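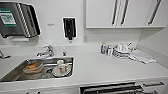 What do I actually do here? I get asked this more than anything else, so it goes first. I write the road and traffic updates for Clundusitz and the valley, which means crashes, closures, landslips, spilled loads, the odd escaped cow. I started doing it for my own commute and it grew into a thing with 3,000 people on the mailing list (I still can't quite believe that!). The first update goes out at 5:40 in the morning, when I'm barely human, and I usually read the overnight reports standing at a little white kitchenette counter with a steel sink in it, waiting for the coffee. If there's a typo in the early one, now you know why.

Where does your information come from?

Mostly from the county road desk and the fire service's public log, plus readers who text me once they've parked somewhere safe. Samina Baloch drives the Fernik bus and has sharper eyes than any traffic sensor I've ever dealt with. I also listen to the scanner, but I don't publish anything I've only heard there. Too much of it changes in the first few minutes. A "truck fire" can easily be a truck with a smoking brake.

Why did you say the road was closed when I drove right through?

Ugh, sorry, it happens. Closures get called in at one end before the cones go out at the other, and sometimes a lane reopens while I'm still typing. Check the time at the top of the post. If it's more than 20 minutes old, treat it as a hint and look for a newer one. I put corrections in the same post and mark them "changed," so you can see what I had wrong the first time.

What's the difference between "blocked," "closed" and "held"?

Blocked means something is in the way and there might not be anyone there to direct you yet. Closed means the police or the road crew have shut it officially, so please don't go around the barrier. Held is one I picked up from Gemechu Assefa, who ran tow trucks out of Mukovent for years. It's when they stop everybody for a short while to winch a vehicle or land a helicopter, then let you go again. If you're in a hold, stay put. Turning around on the Koo grade is how we get a second crash.

Will you tell me who was hurt?

No. I'll say if people were taken to the hospital, once the fire service has said so, and that's where I stop. I don't post names, I don't post license plates, and I won't describe a car so closely that somebody's sister recognizes it before she's had a phone call. I know this frustrates some of you when you're worried about a person who's late home. Call the non-emergency police line. They can help you and I really can't.

Can I send you photos of a crash?

I'd rather you didn't, and definitely not if you're the one driving. A text with the nearest mile marker and your direction of travel is worth ten pictures to me. Flooded underpasses are different. If you can get a photo of the water from the sidewalk, I'm thrilled to have it, and so is Jocelyn Bañez, who keeps the flood map up to date.

How long does a fuel spill take to clear?

Longer than you want it to. They have to stop the leak, put down absorbent, sweep it up, and then somebody decides if the surface is fit to drive on. The last big one, below the Koo turnoff in June, took 12 hours because the diesel had gotten into the ditch and the top layer of asphalt had to come off. Small ones can be done before you've finished complaining about them.

Which detour should I take when the Koo grade is shut?

Cars can use the old Mukovent road. It has 2 single-lane bridges, so be patient and wave at people. Trucks and anything with a trailer should wait it out or go the long way through Fernik, even if the GPS swears otherwise. Annelies Hämmerli lives by the upper bridge and has pulled more than one camper out backward with her tractor, and she'd like to stop doing that, please.

Do you cover snow?

Yes, from the first chain notice until the last one. Winter updates come out an hour earlier.

How do I get off the list?

Reply with the word "stop" and I'll take you off that day. It's me doing it by hand, so if I miss you, nudge me. Fuad Ambaye looks after the list when I'm away, and he's faster at it than I am.

Contact: use the form or reply to any update | © Clundusitz Road Notes | Back to top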